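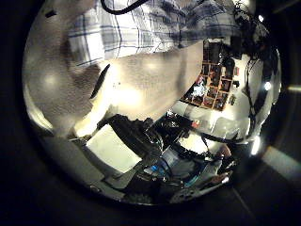
Giang Kiều asked that the cable items be moved to the front of this list, because a snagged cable spoils more recordings than a bad grip does. They are now items 1 through 4.

# Collection station check, Kimix line

Date: 05/11/2024
Checked by: Sumaiya Sheikh
Second check: Sang-wook Myung
Batch target: 500 recordings, taken in blocks of 100

Mark each item OK, FIX or HOLD. A HOLD stops collection until the second checker signs.

## A. Cables and mounting

- [x] 1. Cables to both wrist cameras clear of the fingers through full travel. **OK**
- [x] 2. Connectors pushed home and taped. **FIX**, done. Tape on the left connector had lifted. Replaced before block 1.
- [x] 3. Slack tied back behind the operator's standing position. **OK.** Still tight when the operator steps left. Want a longer lead by December.
- [x] 4. Camera mount screws, both wrists. **OK.** Quarter turn on one.

## B. Cameras

- [x] 5. Lens wiped with a dry cloth. **OK**
- [x] 6. Finger shows in the wrist view at the open position. **OK**
- [x] 7. Exposure locked, not on auto. **FIX**, done. Right wrist had gone back to auto after the Botgate update. Check this again after every restart.
- [x] 8. Time stamps on both streams match to within one picture. **OK**
- [ ] 9. Glare from ceiling lights. **FIX**, open. See comment below.
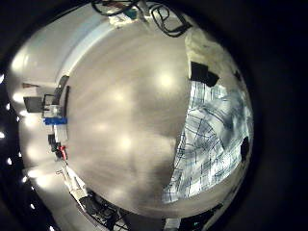 How many bad recordings end a block early? Four in a row, or any one where the arm stops by itself.

**Comment on item 9 (Sumaiya).** Shiny surfaces pick up the ceiling lights and the bright spots slide as the wrist turns. I don't want to switch lights off for this batch. The last batch was taken with them on and the two need to match. If Husent wants a low-light set it should be its own batch with its own label.

**Reply (Sang-wook).** Agreed. Leave open, collect anyway. Write "lights on" in the batch note.

## C. Operator and area

- [x] 10. Stop button within reach of the operator's free hand, pressed once to test. **OK**
- [x] 11. Sleeves buttoned or rolled, badge off, no lanyard. **OK**
- [x] 12. Floor clear where the operator stands. **OK**
- [x] 13. Operator has signed the form saying clothing and hands may show up in the recordings. **OK.** Seul-gi Oh's form is on paper only, needs to be scanned.
- [x] 14. Break after each block. **OK.** Ten minutes, off the station.

## D. Recordings

- [x] 15. Start pose the same each time. **OK**
- [x] 16. Task sentence typed before recording starts. **FIX**, done. Two spellings of the same task were in the list. Kept the shorter one.
- [x] 17. Failed tries kept and marked "fail". **OK.** Do not delete them. Ye-rin Bang uses them for the recovery set.
- [x] 18. Disk space for the full batch plus one block. **OK**
- [ ] 19. Copy to the Lennox drive finished and file count matched. **HOLD**

**Comment on item 19 (Sang-wook).** Station shows 143 files from the earlier test run and the drive shows fewer. I think the copy was started before the last files closed. Clear the drive folder, copy again, compare counts, then sign. No new block until this is done.

**Comment (Sumaiya).** Recopied. Counts match now. Left the box open for Sang-wook to sign.

## Carry over to next check

- Longer camera lead, item 3
- Ask Botgate about the exposure setting, item 7
- Scan Seul-gi's form, item 13
- Spare fingertip pads, up to two sets left in the drawer, order more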